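4. The memory-module task

4.1 Set-up

The second of our two tasks was chosen in January, when we had run out of patience with the pegs. Peg insertion is well behaved, much published and of no use to anyone who owns a computer. The Tinddale workshop has members who own several, most of them dead, and the wish to have a machine put the memory back in was expressed often enough to count as a requirement.

The donor is an ordinary desktop tower with its side panel off, laid flat on the slatted table with the open side up. We left the cables as they were. Tidying them would have made the planner's life easier and the result worth less, and in any case the people whose computers we hope to mend have never, in our experience, tidied theirs. The controller, Lirnska, runs on a second-hand PC of much the same sort as the one being operated on, a fact we try not to dwell on.

A trial begins with the module already in the fingers and ends when it is seated, dropped or jammed, or when the person at the stop button loses their nerve. All four endings are logged. Figure 3 shows the working area as the wrist camera has it, with the fingertips at the lower end of the module.
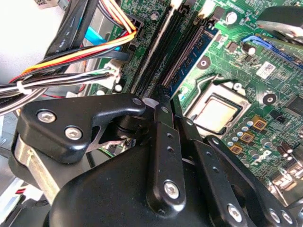
Figure 3. Wrist view of the memory task. The blue module lies beside the bank of black slots; the processor in its silver frame is to the right.

4.2 Approach and alignment

The obvious difficulty is that the hand gets in its own way. A person fitting memory looks past their knuckles, tilts their head and swears a little. The wrist camera can do none of these, and at the moment when a good view would be most welcome, much of what it sees is finger. We therefore split the motion in two. The coarse approach is planned from the fixed camera, which sees the case and the arm together. The last part is left to the wrist camera and the force readings, with the fixed view kept only as a check that we are still over the right computer.

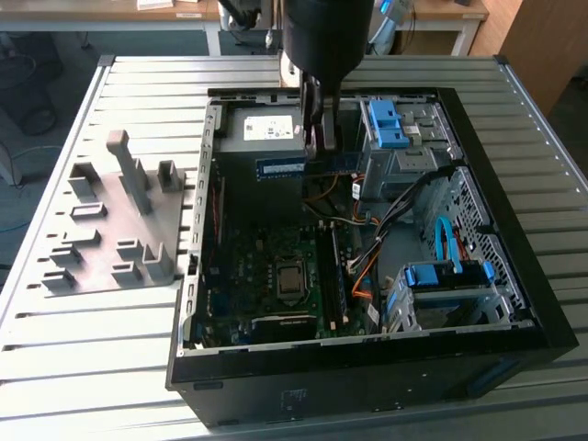
The hand-over between the two views caused more trouble than either view did alone. Urkulura, our calibration routine, assumes that the table stays where it was put. Ours stands in a shared workshop and is leaned on. After a week of steadily worsening results we began calibrating at the start of every session, and the results stopped worsening, though the time spent waving a printed board at cameras went up in proportion. A stiffer table would also do it. We have asked.

Grip angle matters more than we expected. A module held slightly askew will meet the slot at one end, and a controller that knows only to push will go on pushing. Our first version did this with great confidence. The current one stops at first contact, rocks the module along its length and goes down again only if both ends report the same resistance. If they disagree after 2 attempts, the arm backs out above the case and the grasp is estimated afresh.

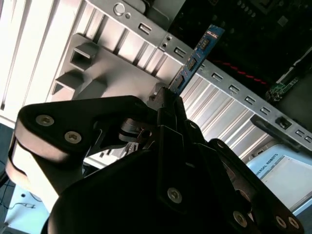

Backing out is the least studied part of the motion and took the longest to get right. Going in, the target is known and everything else can be ignored. Coming out, the fingers are close to cables, the edges of the chassis and whatever has been left nearby, and the shortest path is seldom a kind one. We settled on a fixed retreat, straight up and then clear, which is slow and dull to watch. The earlier, cleverer retreat caught a cable and was withdrawn from service on February 15, 2022.

4.3 Data

We logged 3073 contact events over the whole study. Of these, 400 were set aside by hand for tuning the rocking motion, a job shared out by drawing straws. The contact classifier, Hà, was trained on the remainder. It is a small model and does one thing: it says whether the module is touching the slot, the latch or something it should not be touching. The third class was meant to be rare. It was the largest in the first 8 sessions, and we have kept those sessions in the training set, partly on principle and partly for want of others.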